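2 May 2019

Gifts register, second pass

Right, picking up where I stopped, with cold tea and the Gusemeck council register open in far too many tabs. All 279 entries are now in Prerkance, which took most of the morning (the older ones are scans of handwriting, and whoever filled in the planning lot wrote their sevens like ones). I've put a question mark in the notes column wherever I guessed. Please don't tidy those away!

The row in the local paper is still all about the dinner. Did the leader of the council sit at the Grosinus table, who paid, was there a second dinner, and so on. I read every word of it like everyone else, but I'm more interested in the dull bit, namely what got written down and when. Members get 28 days to declare anything over the limit, so I've added a column for the gap between the date of the gift and the date of the entry. Most are fine. A good few were entered on the same day as each other, in the same pen, and that's the batch I want to go back to.
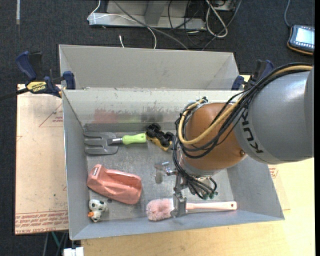

KUKA arm in the metal bin, gripper down by the toilet brush.

Searched for Grosinus and got 4 hits, then searched again with the spellings people really use (Grosinas, Grossinus, "the Gros. people") and got over 20. So the search box is no good for names and we shouldn't quote anything from it until it's fixed. Evander Imrie says he can do a fuzzy match without much bother. I said lovely, but keep the original spelling showing next to it, or we'll end up accusing somebody's uncle.

Two of the new hits are from MacRitchie ward, which I wasn't expecting at all. One is a pair of match tickets and I can't get excited about it. The other says "hospitality, as before" and there isn't a before. Not in the register, anyway. Could be on a sheet that never got scanned, could be it was under the limit, could be nothing. Have written to the clerk's office asking for the missing page numbers and kept it very polite and very boring, no mention of the dinner.

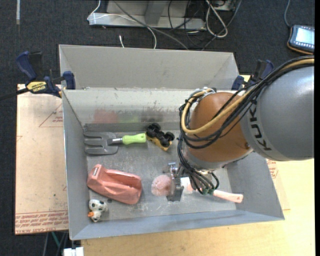
While I was at it I compared the register with the minutes for the licensing meetings. When a member declares an interest they're supposed to leave the room, and the minutes usually say so, except the July ones just say "interests were noted" and carry on to the taxi ranks. Maddening! I've marked those amber. Evander thinks red. I'd like to hear the recording first, if there is one, and he's going to ask.

Still to do: second pair of eyes on the question marks, fix the sort (it puts blank dates at the top), and rename the column I called "hmm" before anyone outside sees it. Backup is on the shared drive under today's date. The file called final isn't the final one, use the one called register_b.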